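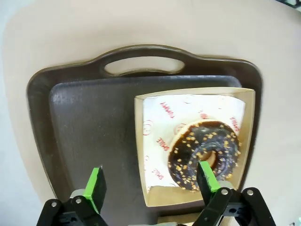
Paper-lined food box on a brown serving tray.

April
By Venla Koskela

Section 5: Setting up a Retport account to bid on signed and game-worn items

Retport calls its account set-up a quick one. It can be, if you skip everything that protects you. The steps below take longer and assume you'd like to know what you're bidding on. They cover the Retport website as used for Stostuto's online sales of hockey sweaters, skates, sticks and signed cards. The phone app hides several of these settings, so do the first set-up on a computer.

5.1 Create the account

1. Go to the Retport sign-up page and choose Bidder. Don't choose Collector. Collector is the same account with a monthly fee and a badge next to your name.

2. Enter your name exactly as it appears on your ID. The check is done by software and it won't forgive a missing middle initial.

3. Upload your ID when asked. Approval is advertised as instant. Plan on it being done by the next day, and don't start this an hour before a lot closes.

4. Add a payment card. Retport places a hold of $2 on the card to test it. The help page says the hold drops off by itself. Check your statement anyway.

5. Clear the three boxes at the bottom of the page before you press Finish. They are already ticked. One signs you up for sale alerts, one lets other sellers write to you, and the last turns on Auto-Raise, covered in 5.3.

NOTE: If you pressed Finish too fast, the boxes can be changed under Profile, then Preferences, then More. Auto-Raise is kept somewhere else, under Bidding.

5.2 Set your spending limit

1. Open Bidding and select Limits.

2. Type in the most you are willing to pay in total, with the buyer's premium, tax and shipping included. Retport's own box asks for a "hammer limit," meaning the bid alone. You have to do the math yourself. For a total of $2000, work backward from the fees listed in the sale terms. In Santeri Vuorinen's last purchase, a limit he thought left room to spare let through a winning bid of $1386, and the fees took care of the room.

3. Select Apply to All Sales. If you select Apply to This Sale, the limit goes back to blank when the next sale opens. Blank means no limit.

4. Sign out, sign back in, and look at the number again. It has been known not to save.

CAUTION: The limit counts each lot separately. If you are leading on several lots, the site will let every one of them run up to your limit. There is no setting for a whole-sale cap, whatever the welcome email suggests.

5.3 Turn off Auto-Raise

Auto-Raise places a higher bid for you after you've been outbid, even past the top bid you typed. The site describes it as a way to "stay in the game." It's a way to pay more than you meant to.

1. Open Bidding and select Automatic Options.

2. Set Auto-Raise to Off.

3. Set Gentle Nudge to Off. This one only sends messages, but the message has a bid button in it, and the button doesn't ask you to confirm.

4. Leave Maximum Bid on. It's the ordinary kind: you name your top figure and the site bids up to it and stops.

5.4 Read a lot page before you bid

Each lot page has a colored seal near the title. There are two kinds, and the difference matters more than the design lets on.

Blue seal (Reviewed): somebody at the auction house has looked at the item or at photos of it. The page doesn't say which.

Gold seal (Matched): the item has been compared with game photos, and a letter is supposed to be attached.

1. Click the seal. A panel opens on the right.

2. Select Documents. If the list is empty, treat the lot as having no paperwork, gold seal or not.

3. Open the letter and read what it was matched to. A good one names the game and points to particular marks: a repair on the sleeve, a burn from a stick, a crooked number. A letter that says the item is "consistent with" use by a player is telling you that it's the right size and brand.

4. Compare the marks named in the letter with the photos on the lot page. If the photos don't show those spots, use Ask a Specialist and request ones that do. You should get an answer before the sale closes. If you don't get one, that's an answer too.

5. Check the wording of the title. "Game-worn," "game-issued" and "game-style" are three different things, and the last is a shirt from a store. Pitkänen lots, named for the old equipment room collection, use "team-used," which the sale terms don't define at all.

6. For signatures, look for who witnessed or examined the signing. A sticker number with no name behind it can be looked up, but all the lookup proves is that the sticker exists.

NOTE: The Orka score shown under some lots is a price estimate made by a computer from past sales. It doesn't look at condition and it doesn't look at the paperwork. I've yet to see it come in below the opening bid. You can hide it under Display.

5.5 Place a test bid

Retport offers a practice lot so that new bidders can learn the buttons. Use it once.

1. Open Help and select Practice Lot.

2. Place a bid above your limit. The site should refuse it.

3. If the bid goes through, your limit hasn't been saved. Go back to 5.2 and start again from step 1.

4. Place a bid under your limit, then look for the email. If it isn't there, search your junk folder and mark the sender as safe. Outbid notices come from the same address.

CAUTION: The practice lot and the live lots look alike apart from a gray strip along the top of the page. Find the strip before you type anything.

5.6 If something goes wrong

A bid entered by mistake: call the auction house. The Cancel Request form on the site goes into a queue, and the lot may close while it sits there. Stostuto's phone line opens at 9 a.m. and is busy on Tuesday, when most of its sales end.

Locked out after too many password tries: wait for the reset email. Opening a second account gets both of them suspended.

Item arrives and doesn't match its letter: keep the packing, photograph the item next to the letter, and write to the auction house as well as Retport. Retport's "buyer promise" covers shipping damage. Claims about whether an item is real go to the seller under the terms of that sale, so save a copy of those terms before bidding. The page comes down once the sale is over.

Section 6 covers shipping and insurance.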